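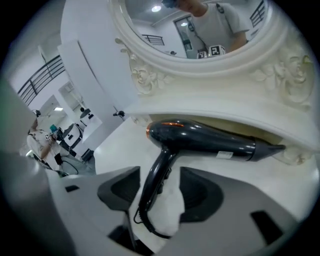

The Enclosure Wall and Gatehouses of Cluveck Abbey: A Survey of Form and Use
Student project report
Submitted by Clémence Barbier
Project supervisor: Régis Royer
2025-10-07

1. Purpose of the project

The project set out to record the surviving parts of the enclosure wall at Cluveck Abbey and to consider how the wall related to the buildings inside it. Earlier student work at the site dealt mainly with the church and the cloister. The wall had been drawn only in outline, and the two gatehouses had been treated as separate monuments with no reference to the ground between them.

The report covers the standing remains only. No digging was carried out, and the lower courses along the river side could not be examined where the bank has built up against them.

2. The site

The abbey stands on a low terrace above the river Emine. The enclosure is an uneven four-sided area with its longest side facing the water. The wall originally measured 1179 metres in length, according to the estate plan held in the parish archive at Caron. The northern stretch is the best preserved and still reaches its full height in several places. On the eastern side the wall was lowered when the farm buildings were put up against it, and the line is now followed by a lane.

The main gate, known locally as the Caron Gate, opens to the west. It consists of a vaulted passage with a porter's room on the left and a stair on the right leading to a single upper chamber. The smaller Water Gate has no upper floor and seems to have served the landing place and the mill.

3. Method

The wall was divided into 72 sections of unequal length, each beginning and ending at a visible change in the masonry, a buttress or an opening. A record sheet was completed for every section, giving the height, the thickness where it could be measured, the type of stone and the condition of the coping. Measurements were taken by tape and checked against the estate plan. Drawings of both gatehouses were made at a scale of 1:50.

Fieldwork was finished in November of last year. A second visit was made to check the measurements at the Water Gate, as two of the first readings did not agree.

4. Findings

Two main building phases can be told apart. The first uses squared blocks of grey stone, laid in even courses with narrow joints. The second uses smaller and rougher stone from the Prultell quarry, with wide joints and a good deal of tile packing. The Caron Gate belongs to the first phase up to the springing of the vault. The upper chamber belongs to the second.

The wall has often been called defensive. The survey gives limited support to this view. There is no wall walk, and the narrow openings beside the Caron Gate face inwards as well as outwards - an arrangement better suited to lighting the passage than to guarding it. The height of the northern stretch may have more to do with the orchard behind it, which the estate plan marks as walled on all sides.

The river side raised a different question. A blocked arch in section 41 lines up with the drain of the kitchen range, and it is suggested that the two were built together. This could be tested only by clearing the bank.

5. Condition

The coping is missing along much of the eastern side, and ivy has opened the joints near the Water Gate. The crack above the porter's room was measured on both visits and showed no change. It should be measured again after the winter.

6. Records

The record sheets, the gatehouse drawings and a copy of the estate plan have been deposited in the department library. Section numbers run clockwise from the Caron Gate.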